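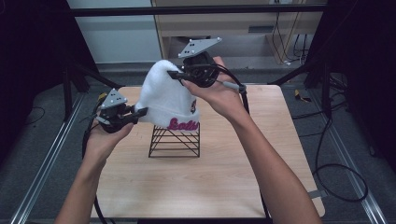

工单：左手持夹爪开合信号滞后，帽子任务回放时左爪抓空
产品：Grulix 手持示教夹爪（左右一对），Bidereo 采集端与回放端
提交方：Charbonneau 实验场地，双臂示教工位
提交日期：2023年4月20日
状态：已解决，留观察项

问题描述

工位在录“给线架戴帽子”这一组任务。操作者两手各握一只夹爪，在木纹桌面上把一顶白色针织帽套到黑色线架上，再整理翻边。录制时没有报错，Bidereo 采集端的状态灯一直是绿的，每条示教都能正常保存。

问题出现在回放。把录好的轨迹发给双臂机器人以后，右臂动作基本正常，左臂走到翻边附近，位置是对的，但夹爪合得晚。手臂已经开始往上提，爪子还没合拢，帽边从两指之间滑出去。右爪单独拉住帽子，帽子歪到一侧，后面的动作全部作废。

同样的现象连续出现，不是偶发。降低回放速度以后成功率高一些，恢复原速就又抓空。

期望结果：左右夹爪的开合与各自的位姿对齐，原速回放时左爪能在提拉之前合拢。

影响范围：当前批次帽子任务的25条示教。同一工位之前录的放置类任务没有收到类似反馈。

提交方已经试过的办法
重启采集端，无变化。
重启左右夹爪，无变化。
换一个操作者重录，无变化。
在回放端把左爪力度调大，无变化，帽子还是先滑出去再被夹。

处理记录

第一次回复

请先不要改回放端参数，把力度恢复成默认值。力度不影响合拢的起始时间，调大以后容易把针织面勾出线头，也会干扰后面的判断。

请提供以下内容：
一条完整示教的原始文件，不要用导出后的压缩版本。
回放端同一条的执行日志。
采集主机上左右夹爪各自接在哪个口，中间有没有集线器。

另外请录一条空手测试。两只夹爪都放在桌面上方，不碰帽子和线架，左右手同时合拢、同时张开，重复几次，动作做得干脆一点。操作者的左右手本身会有先后，但不会每次都是同一只手晚，更不会晚得一样多。

提交方回复

文件已上传。右爪直接插在主机后面，左爪经过一个 Gomstead 集线器再进主机。原因是左边的线从前臂旁边垂下来，绕到桌子左侧以后长度不够到主机，就近插在了集线器上。集线器上还接着键盘和脚踏开关。

空手测试也做了，肉眼看两只爪子是一起动的，屏幕上的曲线也看不出差别。

第二次回复

收到文件。屏幕上看不出差别是正常的，采集界面上的曲线做过平滑，刷新也慢，不能用来判断对齐。请以原始文件为准。

原始文件分析结果如下。
右爪开合与右手位姿对得上，接触帽子的瞬间，开合值停住，位姿随后变化，顺序合理。
左爪开合整体晚于左手位姿，偏移量在整条示教里基本恒定，为62毫秒。
空手测试里左爪同样晚62毫秒，方向一致。
位姿数据左右两侧没有发现丢帧。

空手测试排除了帽子的因素。帽子软，夹爪压上去的时候布面会先变形，曲线上会有一段缓慢变化，之前怀疑过是这一段被误认成滞后。空手时没有接触，滞后还在，所以问题在数据链路上，和操作手法、帽子材质都没有关系。

62毫秒听上去不长，但翻边这一步是合拢以后马上往上提，中间几乎没有停顿，人手示教时尤其明显。放置类任务在合拢前后都有停顿，所以没有暴露出来。这也解释了为什么降速回放会好一些：操作者在示教里留下的短暂停顿被拉长了，而夹爪信号的偏移虽然同样被拉长，帽边在低速下滑得慢，有时候还来得及夹住。

下一步请分开验证线路和夹爪本体：
关闭采集端。
把左右夹爪的线在主机侧对调，左爪直连主机，右爪接集线器。
重新打开采集端，确认设备列表里左右标识没有跟着接口对调。左右是按设备序列识别的，正常情况下不会变，但请看一眼。
再录一条空手测试。
对调时把线理顺，不要让左边的线绷着。线绷紧会影响操作者的手腕，录出来的姿态会不自然。

提交方回复

线不够长，对调时把主机往桌边挪了一段，做完已经挪回去。设备列表左右没有变。

结果：左爪直连主机以后，左爪仍然滞后，但比之前小。右爪接集线器以后出现了一点滞后，以前没有。文件已上传。

所以两边都有问题？

第三次回复

是两个原因叠在一起，分别处理。

原因一，集线器。右爪换到集线器以后才出现滞后，说明集线器这一段会引入延时。日志里可以看到数据成批到达：一段时间内没有新数据，然后几个采样点同时进来，采集端给它们打上了几乎相同的到达时间。集线器开启了省电模式，并且与键盘、脚踏开关共用带宽，两者都可能有关。我们没有这一型号集线器的内部资料，无法进一步区分，建议直接不用。

原因二，左爪的串口缓冲设置。左爪直连后仍然滞后，查配置文件发现左右两只夹爪的接收缓冲等待时间不同。右爪是本工位推荐值2毫秒，左爪用的还是系统默认值。左爪在系统里被识别成过一次新设备，推测配置在那时被系统默认值覆盖。请回忆左爪是否更换过接口或者重装过驱动。

此外，采集端在打时间戳时用的是数据到达主机的时间，没有用夹爪自己的采样时间。链路干净时两者差别很小，链路有缓冲时滞后就会原样写进文件。夹爪固件本身以500赫兹采样并带有计数，这个计数在原始文件里有保存，只是默认没有参与对齐。

处理步骤：
左爪改为直连主机，请使用带锁扣的延长线，不要再经过集线器。
关闭采集端，在设备设置里把左爪接收缓冲等待时间改为2毫秒，与右爪一致。
拔下左爪，重新插上，再打开设置页确认数值还在。
在 Bidereo 采集端“时间”页里，把夹爪时间来源从“到达时间”改成“设备计数”。
录一条空手测试，再录一条帽子任务，一起上传。

提交方回复

左爪前阵子确实换过接口，当时是为了给脚踏开关腾位置，之后没有检查过设置。

以上步骤都做了。第一次改完重新插上，数值又变回默认值。后来发现要用管理员权限打开设置页，普通权限下点保存不会报错，但也没有存进去。用管理员权限重做一遍，拔插以后数值保持住了。

延长线接好了，走桌子左侧，在地上留了一段余量。操作者反映左手比之前轻一些，抬高时线不再拽手腕。

空手测试和帽子任务各一条，已上传。

第四次回复

两条都看过。空手测试左右两侧开合与位姿对齐，差值在一个采样周期之内，可以认为正常。帽子任务里左爪压住翻边的时刻和左手停住的时刻吻合，之后提拉，顺序正确。

权限的问题已转给软件侧，保存失败应该有提示。新版本计划在5月发布，在那之前请按管理员权限操作。

请在回放端用默认力度、原速执行这条新的帽子任务，反馈结果。

提交方回复

原速回放，左爪在提拉之前合上了，帽边没有滑脱，帽子套到了线架上。接着又跑了几遍，有一遍帽子套得偏，但左爪抓取本身正常。偏的那一遍，线架在开始前被碰动过，没有放回原位。

还有一个问题：之前录的25条怎么办，要全部重录吗？

第五次回复

不需要全部重录。原始文件里保存了设备计数，可以离线重新对齐。操作如下：
备份原始文件，备份放在另一个目录，不要只改文件名。
在 Bidereo 回放端打开批量处理，选择“按设备计数重建时间”。
左右两侧都勾选。右爪本来没有问题，重建后应当几乎没有变化，可以当作对照。
处理完成后查看报告。报告里左爪的平均修正量应当接近62毫秒。如果某一条明显不同，单独挑出来，不要混进训练集。

请不要用手工平移的办法，也就是不要把左爪曲线整体提前62毫秒。整体平移在大部分时间段是对的，但是集线器造成的成批到达在局部会有抖动，平移以后抖动仍然留在数据里。抖动如果落在翻边附近，训练出来的策略会学到忽早忽晚的合拢时机，比固定滞后更难查。

关于线架被碰动：建议在桌面上给线架底座做标记，每条示教开始前对一下位置。线架轻，拉帽子时容易跟着走。需要位置有变化的数据时，可以有意挪动，但要在备注里写清楚，和不小心碰动的分开。

提交方回复

批量处理已完成，大部分条目修正量符合。有两条报告提示计数中断，看了日志，是录制途中左爪掉线又自动恢复，当时没有注意到。这两条已经移出，准备重录。

修正后的条目抽了几条回放，左爪抓取正常。

桌面标记用美纹纸贴了，对位比以前快。

关闭说明

现象：原速回放时左爪合拢滞后，帽边滑脱。
原因：左爪经集线器接入，数据成批到达；左爪接收缓冲等待时间被恢复为系统默认值；采集端以到达时间作为时间戳，把上述延时写入文件。
措施：左爪直连主机，缓冲等待时间改为2毫秒，时间来源改为设备计数；旧数据按设备计数重建时间，计数中断的条目移出重录。

观察项：
每次更换接口或重装驱动以后，检查左右两只夹爪的缓冲设置。
每批任务开始前录一条空手测试，原始文件与该批数据放在一起保存。
左爪掉线后自动恢复时，采集端目前只在日志里记录，界面没有提示。在新版本发布前，请在每条保存后看一眼日志末尾。
延长线接头处如有松动，停止录制，先重新锁紧。

本工单关闭。同一工位再次出现滞后，请在本单后追加，不用新建。

读者评论（5）

访客
我们这边是右爪晚，查了一圈也是缓冲设置，换过一次主机以后就变回默认了。普通权限保存不报错这个很坑，改了三遍都以为改好了。

访客
请问“设备计数”这个选项在哪个版本开始有？我的“时间”页里只有到达时间一项，是灰的。

支持人员 回复
灰色表示当前夹爪固件没有上传计数。先升级夹爪固件，再重启采集端，选项会变为可选。升级前录的文件里没有计数，不能用批量处理重建。

访客
叠毛巾也遇到过，左右手都要捏住边再一起提，晚一点点就掉一个角。当时以为是示教的人手不稳，让他重录了一下午，现在看应该先录空手测试。

访客
补充一点，脚踏开关也别和夹爪插在同一个集线器上。我们的脚踏接过去以后，踩下去的那一刻夹爪数据会卡一下，每条开头都有，剪掉开头才能用。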